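Hand gripper closes but lets go of thick knit after some time
Forum > Grippers and End Tools > Faults and Repairs

vpaulik
Hello all. I have a problem with the hand-held gripper and I would like your advice. I am recording cloth folding in August with the Gruto firmware. Thin shirts are fine. With thick knit the fingers close well, and then after 6 seconds the force becomes weak and the cloth slides down. The log shows 148 times "hold current limit" in one afternoon. The motor cover was at 55 degrees when I measured it.
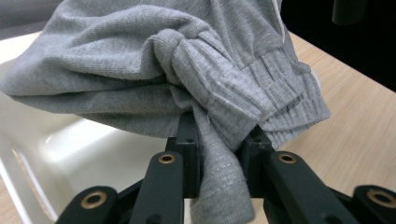

The grip on the grey knit, between the two center fingers.

I have already cleaned the finger pads and changed the cable. The result is the same. What should I check next?

dulce_q
Is the limit in your config the default one? After the last Gruto update mine went back to 300 mA without any message. It is too low for heavy cloth.

vpaulik
I looked now. Yes, it says 300. Before the update I had more, but I did not write down the value, which is my mistake.

mzeleke
Then raise it and the problem is gone.

Abimbola_D
Please do not only raise it. 55 on the cover means that inside it is much warmer. We did the same on a Dirgate motor, and the plastic gear became soft and the fingers locked closed. My colleague had his thumb between them and we had to pull the power plug. First check if the linkage moves freely with the power off. If one of the bushings is tight, the motor works against it all the time.

mzeleke
I do not agree that it is dangerous at this size. Mine has run on a higher limit since spring and I can open it by hand.

Abimbola_D
You can open yours when the gear is healthy. Ours we could not.

vpaulik
I removed the power and moved the fingers by hand. The left side is stiff in the last part of closing. I will take out the pins and look at them this evening, and I leave the limit as it is until then.

dulce_q
Good. Use dry lubricant when you put them back, because oil will go on the cloth.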